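Front Desk and Reception Work: Notes for Week 6
Posted in March by Josefien Wuyts

Print this page | E-mail this page

These notes cover the session on unstaffed and part-staffed desks. Read them before Tuesday. The reading from last week on greeting visitors still applies and will not be repeated.

Most small offices cannot keep a person at the front desk all day. Someone has to fetch the post, cover lunch or sit in on a meeting. The question for this week is how a visitor lets the staff know they have arrived when the desk is not covered, and what the staff owe that visitor in the first few minutes.

There are two parts to any arrival signal: the signal itself, and the person who is meant to answer it. Students tend to spend all their time on the first. In the Purnovier case we looked at in class, the office changed its bell for a buzzer and then for a telephone on the wall, and complaints stayed the same throughout. No member of staff had been named to answer any of them.

Types of signal

The call bell is the oldest and still the cheapest. It needs no power and no instructions. It works only within earshot, so it suits a desk with a back office directly behind it. A visitor who is shy may press it once, softly, and then wait a long time without trying again.

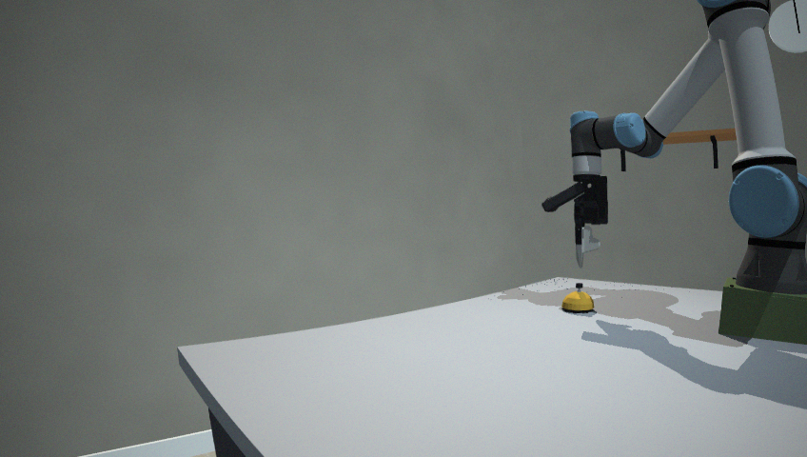

Fig. 2. Yellow call bell on a table.

A buzzer or door chime can be heard further away, and can sound in more than one room. This brings its own problem. If it sounds in every room, each person assumes that another will go.

A telephone with a printed list of extensions lets the visitor reach the right person. The list must be kept up to date. At Dandeo the list by the door had two names on it belonging to people who had left.

Sign-in screens are now common in larger buildings. They keep a record and send a message to the host. Visitors who do not know the name of their host get stuck at the second step, and delivery drivers often skip the screen altogether.

Placing the signal

Put it where the visitor naturally stops, and within reach of someone seated. Keep leaflets and pen pots away from it. Any sign should be short. "Please ring for attention" is enough. Long notices about when the desk is and is not covered are seldom read.

Answering

Agree a rota in writing. Name a first person and a second person for each part of the day. If the first person cannot come at once, they should call out or send word. A visitor who knows they have been heard will wait far more patiently than one who does not.

Say sorry for the wait once, then move on to what the visitor needs.

For Tuesday

Choose a reception area you can visit. Write 900 words on how an arrival is signalled there and who responds. Draw a simple floor plan by hand. Ask permission before you take notes on the premises.

Comments

Roel Dekker: Is the floor plan part of the 900 words if I label it?

Josefien Wuyts: No, labels do not count.

Hilde Stevens: We had the same trouble with the chime in every room. A rota fixed it for the mornings. Afternoons are still a mess.

Floor Van Leeuwen: Can two of us use the same building? We both work at De Graaf.

Josefien Wuyts: Yes, but write it up separately.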